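2019年2月23日

抓杯任务,控制与感知联调。代码在 Grisico 仓库的 cup 分支。以下按干活顺序记,没整理过。

## 起因

上周留下的问题:手指闭合阶段,腕部姿态会漂一点,杯子跟着歪。当时怀疑三处:手眼外参、阻抗参数、闭合轨迹的时间对齐。前两处各改过一轮,效果都说不清,因为每次改完顺手又动了别的东西。这回先把日志补齐,再一次只改一处。

日志格式沿用 Trukia 的记录器,新增三个字段:

- `t_cmd`:指令写入总线的时刻
- `t_fb`:反馈从驱动侧回来的时刻(驱动侧时钟)
- `plan_id`:当前执行段对应的规划编号

以前只有一个时间戳,记录器落盘时才打,指令和反馈混在一起,根本分不开先后。

## 时钟

手部驱动和手臂控制器各用各的时钟。旧做法是启动时对一次,之后不管。跑久了会有偏差,之前的日志里能看到手指反馈“早于”指令到达,明显不合理。

改成后台线程周期性估计偏移,用往返时间的一半做修正,取窗口内往返最短的那一组,不取平均。平均会被总线拥塞时的几个大值拖走。

```yaml
clock_sync:
 source: arm_controller
 window: 20
 pick: min_rtt
 apply: slew # 不要用 step
```

`apply` 一开始写的是 `step`,偏移一更新时间轴就跳,插值器在跳变处算出一个很大的速度,限速器直接触发保护停。改 `slew` 之后没有再出现。插值器本身也应该防一手:相邻时间戳差为零或为负时,现在的代码照样做除法。已开 issue,还没修。

## 感知

杯子检测换回颜色加轮廓的办法,没有用学习模型。理由是浅蓝色和灰米色垫子分得开,杯沿是开口的,拟合椭圆够用。学习模型那条线给的六维姿态里,绕杯轴的旋转本来就没有意义,却一直在跳,规划器拿到后每次给出不同的腕部角度。

现在的输出只有杯沿圆心、杯轴方向、置信度。绕轴旋转交给规划器当自由变量处理,在采样时按关节余量挑。

几处细节:

1. 杯身有细棱纹,边缘检测会在杯壁上出很多短边。先做一遍方向滤波,再取最外轮廓。
2. 杯影落在毛毡上,颜色阈值放宽以后影子边缘会混进轮廓里。把亮度通道的权重降下来,只看色相和饱和度。
3. 垫子表面有颗粒状斑点,深度图在这里噪声偏大。平面拟合用 RANSAC,内点阈值从原来的值放宽一档,再往上放就会把杯底一圈也吃进去。
4. 手指伸进来之后杯沿会被遮掉一段。椭圆拟合的弧段不够长时,不更新位姿,沿用接近前的最后一帧。

第 4 条以前没做。遮挡后拟合出来的椭圆偏小偏斜,伺服环拿它当真值去追,腕部就跟着转。看旧日志里漂移开始的时刻,和第一根手指进入杯沿投影区的时刻基本对得上。所以漂移里至少有一部分是感知造成的,以前一直往控制上找。

冻结位姿的代价:杯子如果在闭合过程中被推走,系统不知道。先接受,后面用手指力矩来补。

## 规划

场景里两个杯子都立在垫子上,抓其中一个时,另一个当障碍物。碰撞体用圆柱,半径外扩。外扩量给大了,两杯之间没有可行的手指通道,规划器就会绕到外侧去,腕部接近极限;给小了,手指背面离邻杯太近。目前的做法是分段:接近段用大外扩,闭合段用小外扩,切换点放在预抓取位姿。
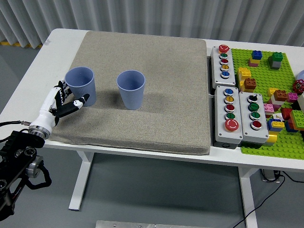
切换点本身也有讲究。预抓取位姿必须同时满足两套碰撞体,否则会在切换的那一刻出现“起点在碰撞中”,规划直接失败,返回的错误码还和逆解失败是同一个。查了很久才分清。已经把错误码拆开:

```text
PLAN_START_IN_COLLISION
PLAN_GOAL_IN_COLLISION
PLAN_IK_NONE
PLAN_TIMEOUT
```

超时那一项也顺带看了。规划时限设为 900 ms,大多数请求远用不到。超时集中在目标落在左侧、腕部需要从低处翻上来的情况。把上一次成功的关节解作为种子塞进去之后,同样的请求基本能在时限内返回。种子要带有效期,场景更新后旧种子可能已经在碰撞里,不检查就用会浪费一次采样。

垫子的处理:毛毡垫是软的,不能按刚性桌面算。碰撞模型里把垫子上表面当作硬边界,指尖离垫面留余量,杯子下沿不抓。用户侧配置里那个 `allow_contact_with_support` 必须关掉,默认是开的。

积木底板那一片暂时整块包成一个盒子,不单独建模。按钮盒也一样,加一个禁入区,高度从桌面一直拉到急停按钮头以上。手臂任何一段连杆都不允许进入,不只是手。这一条写进了场景文件,不走运行时参数,免得谁调试时顺手关掉。

## 控制

阻抗参数本次不动,只改闭合的时序。

原来的闭合轨迹是所有手指同时出发、同时到达。问题是各指到杯壁的距离不一样,先碰到的那根会把杯子往对面推。改成按预计接触时刻对齐:每根手指算出到杯壁的关节行程,倒推出发时刻,让接触尽量同时发生。杯壁位置用冻结前的位姿算。

接触判断用电流残差:

```python
def contact(i, tau_meas, tau_model, state):
 r = tau_meas[i] - tau_model[i]
 state.filt[i] += ALPHA * (r - state.filt[i])
 if abs(state.filt[i]) > THRESH[i]:
 state.count[i] += 1
 else:
 state.count[i] = 0
 return state.count[i] >= HOLD
```

`THRESH` 每指单独标。共用一个阈值时,摩擦大的那根指头在空载起步段就会误报。空载标定脚本已提交,换手或者重新走线之后都要重跑。

单指接触后不立即停,转成低刚度保持,等对侧手指也报接触再一起加力。塑料杯开口处软,加力上限按变形定,不按滑移定。滑移检测目前没有,靠加力后的关节位置变化间接看。

发现一个旧 bug:低刚度保持切到加力时,期望位置取的是规划轨迹上的点,不是当前测量值。两者差得大时会有一下冲击。改为切换瞬间以测量值为起点,再斜坡到目标。日志里 `plan_id` 在这一刻不变,所以光看规划编号找不到这个切换点,需要另外记一个模式字段。已加 `mode`。

## 离线回放

回放工具是 Grilard,把记录下来的反馈按原始时间喂给状态机,不连硬件。

旧日志一共 2,735 段,过滤掉没有完整闭合过程的,再过滤掉时钟倒置无法修复的,拿剩下的跑新状态机。时钟倒置的那批里,有 293 段只在末尾倒置,闭合阶段是好的,截断后又放回来了。截断规则写在脚本开头的注释里,后面做对比的人要用同一份。

回放能看的:

- 位姿冻结是否在遮挡之前触发
- 接触判断有没有空载误报
- 模式切换的顺序

回放不能看的:杯子会不会真的被推走。反馈是旧轨迹产生的,新时序下力矩曲线会变。接触时刻对齐的效果只能上机看,离线数字不要拿来写结论。

位姿冻结的触发时机有一类偏晚。原因是遮挡判断用的是弧段长度占比,手指从杯子靠相机一侧横过来时,先挡住的是杯身,杯沿还基本完整,占比没有降到阈值。等占比降下来,圆心已经被拉偏了几帧。加一个前瞻:用手部正运动学把手指投影到图像上,与杯子轮廓相交即冻结,不等弧段变短。投影依赖外参,所以外参误差会影响冻结早晚,但早一点没有坏处,投影区向外膨胀几个像素即可。

## 工具链零碎

- 配置文件加载顺序改了:机器级、任务级、命令行,后者覆盖前者。以前任务级会被机器级盖掉,改参数不生效就是这么来的。启动时现在会打印最终合并结果。
- 场景文件加了校验。两个杯子如果给了同名,旧版静默覆盖,后一个留下,前一个从碰撞场景里消失。现在报错退出。
- 可视化窗口会拖慢控制进程。两者共用一个执行器,渲染卡顿时回调排队。拆成独立进程,走共享内存。
- 急停恢复之后,状态机停在闭合中间态,不能自动续跑。强制回到 `IDLE`,手指按开位重新初始化,由人确认后再启动。续跑的选项已从代码里删掉。
- 记录器在磁盘写满时不报错,只是停写。加了余量检查,不足则拒绝开始。
- 仓库里有两份手部 URDF,指尖碰撞网格不一样。规划用的是一份,投影用的是另一份。统一到带网格简化的那份,另一份移到 `deprecated`。

## 对外接口

Ásgeirsdóttir 那边的任务调度层要调我们的抓取服务,接口先冻结成这样:

```text
请求: object_id, approach_hint(可空), timeout
返回: status, grasp_pose, contact_mask, log_id
```

`contact_mask` 是各指接触标志的位图,位序和关节编号一致,从掌侧第一根开始。`approach_hint` 给了也只作偏好,不保证采纳。调度层不要根据 `grasp_pose` 反推杯子位置,那是腕部位姿。杯子位置另走感知话题。

失败重试放在调度层还是抓取服务里,没有定。我的意见是放调度层,服务内只做一次规划加一次执行,失败即返回明确的状态码。服务里藏重试,日志会很难读,`log_id` 和实际尝试对不上。

## 待办

- [ ] 插值器时间差为零或为负的保护
- [ ] 投影膨胀量做成参数,写进任务级配置
- [ ] 切换点同时满足两套碰撞体的检查,移到规划之前做
- [ ] 空载标定脚本输出阈值文件时带上固件版本
- [ ] 两杯间距变小时的通道可行性,离线扫一遍
- [ ] 目标为右侧杯时的接近方向,目前偏好项是照着左侧杯调的
- [ ] 外参重标,标完先跑投影叠加再跑抓取
- [x] 错误码拆分
- [x] `mode` 字段
- [x] 场景文件同名校验

上机顺序:先只开位姿冻结,闭合时序用旧的;再换新时序,冻结保持打开;最后才轮到前瞻投影。每一步单独打 tag,参数合并结果随日志一起存。阻抗参数在三步都走完之前锁住。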